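Organizer seller's "sorted for good" promise meets a skeptical room

Saturday, January 19, 2019

Skeltow, the storage shop that opened on the old Nikolovski lot last May, would like you to believe that your small-parts problem is a box problem. Its new winter class, "Sorted for Good," costs $40 a head and promises that screws, beads, fuses and fishing hooks will stay where you put them. The shop's flyer says 200 people have signed up. It does not say how many of them have finished.

The class runs two hours. Students bring whatever is rolling around in their kitchen drawers, pour it out on a table and sort it by size, then by use. Then they are shown the shop's selection of compartment boxes, which are sold at the register on the way out.

"The sorting part is fine," said Arlindo Miranda, a retired appliance repairman who took the first session. "I could have done it at home with egg cartons. The part where it stays sorted, I'm still waiting on that." 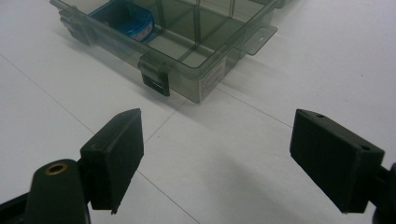
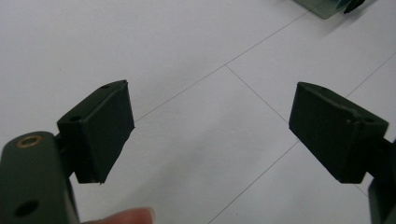

Skeltow's main claim is that a divided box will keep its order for a year with five minutes of upkeep a week. Asked where that figure came from, the shop pointed to a survey of 209 customers run by Daser, the consultant that also wrote the flyer. Of those, 104 answered the question about upkeep, and the shop would not share how it was worded. Thin clear dividers and smoky see-through walls, like those on the open box on the white tile, do let you look in from the side, and the black latches on the front look like a sensible idea for anything that travels. But seeing into a compartment is a long way from remembering to put the right washer back in it on a Tuesday night.

Kai-wen Yau, who teaches the class, said the doubters are missing the point. "People come in with a coffee can and leave with a system," Yau said. Pressed on what happens when the system meets a household with three kids, Yau said the shop recommends labels. Labels are sold separately.

Satex, the hardware store across the street, has its own divided boxes and offers no class with them. A clerk there said sales went up a little after Skeltow opened, which may be the best evidence so far that the lessons are having some effect.

Skeltow said it plans to contact its first group of students in May to ask whether their boxes are still in order. The shop has not decided whether it will publish the answers. Registration for the next session is open at the front counter, and the $40 fee is not refundable.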